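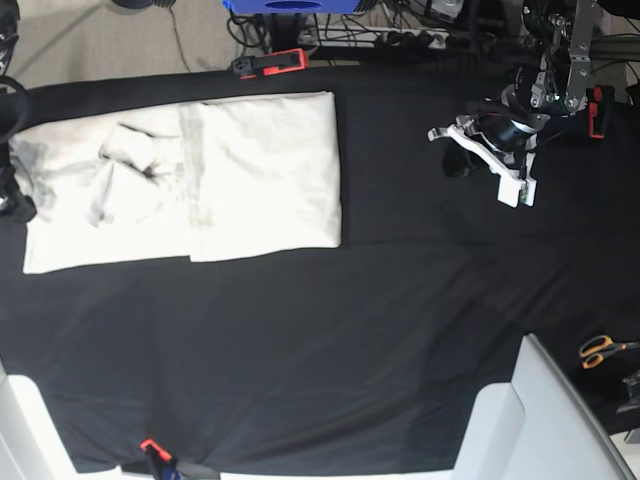
White fabric, folded, on a black cloth.

How to Keep a Food Log With a Kitchen Scale

Cilance Home Guides
Last updated: 13/09/2020

A food log is a written record of what a person eats and how much of it. This guide covers the version kept with a kitchen scale and a paper notebook or plain spreadsheet. It applies to a healthy adult who wants to know their usual intake. Anyone who is pregnant, has diabetes or kidney disease, or has had an eating disorder should speak to a doctor before starting.

The log described below runs for 12 days. A run of that length takes in at least one full weekend, and most people's weekends differ from their workdays.

What you need

A digital kitchen scale that reads in single grams and has a tare button
A notebook, or a spreadsheet with one sheet per day
A pen kept with the notebook
A set of measuring spoons for oils and syrups
A bowl or plate that you use for most meals

The steps were written with the Veltar flat scale. The button names on other scales may differ. On the Veltar, tare and power share one button: a short press tares and a long press turns the scale off.

Step 1. Check the scale

Put the scale on a hard, level counter. Do not use it on a towel, a placemat or a cutting board with rubber feet. Turn it on with nothing on the plate and wait for zero. Place a sealed package on it, such as an unopened bag of sugar, and note the reading. Take the package off, let the display return to zero, and repeat. The two readings should be within 2 grams of each other. If they are not, change the battery and test again.

The weight printed on a package is the net weight of the contents. A sealed bag will read a little higher than its label. Compare the readings with each other and ignore the label for this test.

Step 2. Set up the page

Draw five columns and label them Time, Food, Grams, State, and Source.

Time is when you started eating. Food is the name of the item, written so that you could find it again in a store. "Bread" is too short. "Whole wheat sandwich bread, store brand" is enough. Grams is the weight of the part you ate. State is either R for raw or C for cooked. Source is where the calorie figure will come from: L for the package label, T for a food table, and E for an estimate.

Leave the calorie figures out while logging. They are added later, in one sitting. Looking them up at the table slows the meal down and tends to change what goes on the plate, and the log is meant to record ordinary eating.

Step 3. Weigh solid food

Put the empty plate on the scale and press tare. Add the first food and write down the weight. Press tare again, add the second food, and write that down. Continue until the plate is full.

For food that comes out of a jar, tub or bag, the reverse method is quicker. Put the open container on the scale, press tare, and take out what you want. The display shows a negative number. Its size is the amount removed. Peanut butter, shredded cheese, yogurt and breakfast cereal are all easier to log this way, and anything that sticks to the spoon is counted.
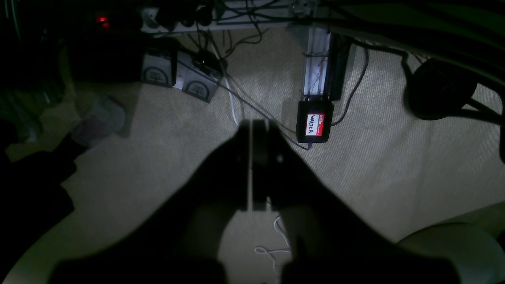 Meat with bones and fruit with pits or peel need two readings. Weigh the item before eating, then weigh what is left over. Enter the difference. The same rule applies to food left on the plate. If several foods are left and cannot be separated, weigh the leftovers together and divide the amount by eye. Mark those lines E.

Step 4. Weigh fats and liquids

Cooking oil is the item most often missed. Weigh the bottle before and after pouring. If the scale cannot take the bottle, use a level measuring spoon and write the spoon size in the Grams column.

Oil that stays in the pan was not eaten, but there is no simple way to measure it at home. Log the full amount that was poured. Deep frying is the exception. Weigh the pot of oil when it has cooled completely, compare it with the starting weight, and mark the line E. Never put a hot pot on the scale or move hot oil in order to weigh it.

Milk, juice and soft drinks can be weighed in grams like any other food. Food tables list them by weight. Package labels often list them by volume, so note the volume too if the label will be your source. Plain water, black coffee and plain tea may be left out. The cream and sugar that go into them may not.

Step 5. Choose raw or cooked and stay with it

Rice, pasta, oats, meat and most vegetables change weight during cooking. Rice and pasta take up water. Meat loses it. A figure for raw chicken applied to cooked chicken will give a wrong result even when the weighing was exact.

Raw weights are preferred when you cook for yourself only. For a shared pot, use the recipe method:

Weigh each raw ingredient as it goes in and list them on a separate page.
Weigh the empty pot before you start, and write that figure down.
When the dish is done and has cooled enough to handle safely, weigh the full pot.
Subtract the weight of the empty pot. The result is the finished weight of the dish.
Weigh your own serving and divide it by the finished weight. The answer is your share of every ingredient on the list.

Write the weight of each pot on a strip of masking tape and stick it inside the cabinet door. It does not need to be measured again.

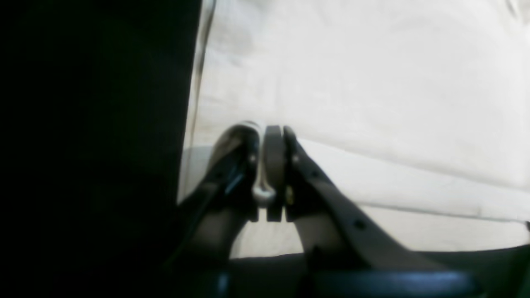 Step 6. Log meals eaten away from home

A restaurant meal can rarely be weighed. Write down the name of the dish, the restaurant, and the main parts of the dish in order of size. If the restaurant publishes figures, use them and mark the line L. Otherwise look for the closest dish in a food table and mark it E.

Do not skip the entry when the portion is unclear. A blank line counts as zero calories when the totals are made, and an estimate will be closer than that. Enter it the same day. Meals written down from memory the next morning are usually missing drinks, bread and sauces.

Step 7. Add the calories

At the end of the logging period, work through the pages in order. Most labels give calories per serving along with the serving weight in grams. Divide the calories by the serving weight, then multiply by your grams. For foods without a label, use a public food table and match the state (R or C) exactly.

Add up each day, then add the daily totals and divide by 12. The result is your average intake for the period. Keep the daily totals as well. A wide spread between days is useful to know, and the average hides it.

Common problems

The scale turns off during a meal. Many models have an automatic shutoff and lose the tare when it triggers. Write each weight down before reaching for the next item. On the Veltar, touching the plate lightly resets the timer.

The reading drifts. Move the scale away from fans, open windows and the stovetop. A low battery can also cause drift.

Small amounts do not register. Kitchen scales are poor at weights under 2 grams. Dried herbs and spices can be left out. For sugar or salt, put the bowl on first and add to it in one motion.

A day was missed. Leave it out completely and add a day at the end. Do not fill it in with a copy of another day.

The label and the food table disagree. Use the label for packaged food and the table for everything else, and keep to that rule through the whole log.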